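Otisside Menders Board > Knitwear > Sleeves too long, patience too short
23 Sep 2018
3590 views

plainseam
Every sweater I buy is made for a person with my chest and a gibbon's arms. I've been rolling the cuffs for years and I'm tired of it. By lunch they've unrolled, gone in the soup, and been rolled again with the soup inside.

The latest is an Akley pullover, dark wool, ribbed all over, and I like it too much to keep dunking it. Do I shorten the sleeves properly, take them somewhere, or accept that I'm a roller for life? For reference, what I mean by rolling is one fat turn, ribbing outward:

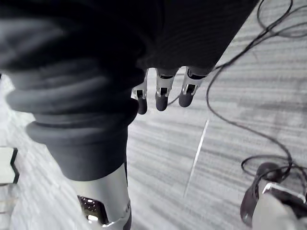
Thick rolled cuff, charcoal ribbing.

The extra length is four inches. I can sew a straight line if nothing's at stake.

mothball_ed
Leave it rolled. One fat turn looks fine, and it keeps the wind out of your sleeve. Put two small stitches at the underarm seam, through the fold only, and it'll stay where you left it. Five minutes with a needle, and you can take them out when you wash it.

I did this to every sweater in the house in March. My family hasn't noticed, so it must be working.

ribwise
Tacking a cuff is what you do to a Halloween costume. Four inches is a lot of wool to wear as a bracelet, and it'll bag out by Thanksgiving.

Take the sleeve off at the top, shorten it there, and set it back in. The cuff stays as it came from the factory. Or unpick the cuff, shorten above it, and graft it back on. Grafting in rib is miserable but it doesn't show.

plainseam
I had to look up grafting. I have now closed that tab and made some tea.

mothball_ed
@ribwise "miserable but it doesn't show" also describes my knees. The person said they can sew a straight line. You've got them doing surgery.

ribwise
I've got them doing it once. You've got them doing it every time the sweater gets washed.

galoshes400
Before anyone cuts anything – is it knit to shape or cut and sewn? Turn it inside out and look at the sleeve seam. If there's an overlocked edge, it was cut from yardage and you can cut it again and overlock it, no drama. If the edges are neat little chains, it was shaped, and it'll run on you the moment you snip it. 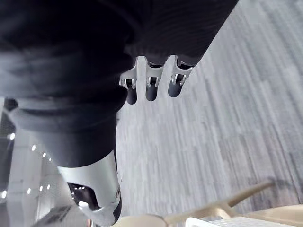
And whichever it is, measure with your elbow bent. Everybody measures with a straight arm, standing like a soldier, and then they reach for the steering wheel and find they've made themselves a three-quarter sleeve. Bend the arm, pin it, wear it pinned for an evening. Then add half an inch, since rib pulls up once it's been washed a few times.

If you need yarn to match, Cirkar's darning wool comes in a charcoal that gets along with most blacks in bad light.

ribwise
Agree on the bent elbow. Disagree on the Cirkar, it sheds.

galoshes400
Everything sheds. I shed.

plainseam
Checked the seam. Neat little chains. So that's the scissors back in the drawer.

Has anyone used Martinelli in Otisside for knits? They did a good job on a coat of mine, but I don't know if sweaters are a different animal.

lintcollector
Used them for a cardigan. Nice work, slow, and you get a small lecture about moths with the bill. Ask whether they'll keep the original cuff, because the first time they swapped mine for a new one in a blue I would call optimistic.

mothball_ed
Or two stitches. I'm only mentioning it.

plainseam
Fine. I've put your two stitches in for now and I'm calling Martinelli about the rest. Cuff stayed up through a bowl of chili tonight.

ribwise
It'll bag.

5 shares | 12 replies
Contact the moderators | © Otisside Menders Board | Back to top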